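### 4.2 Coin cells and the case for early replacement

Kandasamy and Acharya argue that any desktop kept past its first owner should have its coin cell replaced on intake. We are not convinced. Of the 138 machines logged at Premgate, 112 kept correct time after a week unplugged, and the Venau group never reports what the other cells read under load. A cell with dust on its face, like the one in Figure 3, says little about its charge.

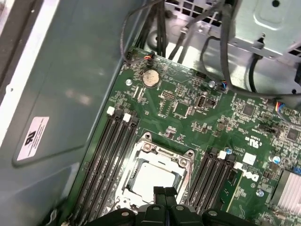
**Figure 3.** Motherboard with coin cell in its holder, cables in place.

Dust is a weak guide in general — it tells us where air went, and perhaps how long ago someone last wiped the metal. The Lenihan checklist nonetheless scores it, and gives dark strips beside bare metal the same weight as the board itself.
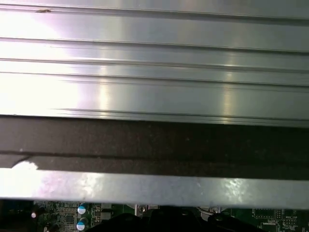

*Reading time for this section: 2 min*

Light specks stand out on a dark, matte strip and nearly vanish on brushed silver. A grader working by eye would mark the first surface down and pass the second. We left both out of the score.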